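Flonero started in October as a music newsletter, 43 readers, mostly Oluwaseun Dauda's cousins. Now its a magazine. Still small, still loud.

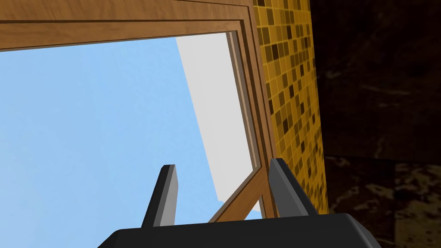
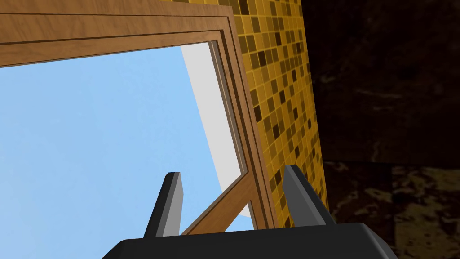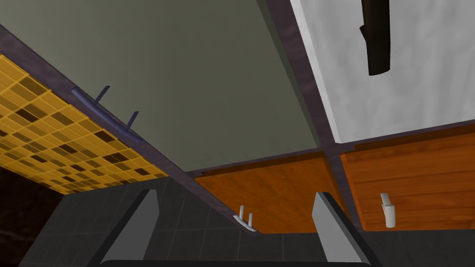

Bożena Nowicki edits. Sheldon Fortin does gigs, reviews, the late stuff. New issue every 2 weeks, garage, jazz, whatever we're playing. Covers change color each time, next one's the grey-green of the big flat panel in the last picture, type in white. Demos welcome, send to Bożena, she listens to evrything.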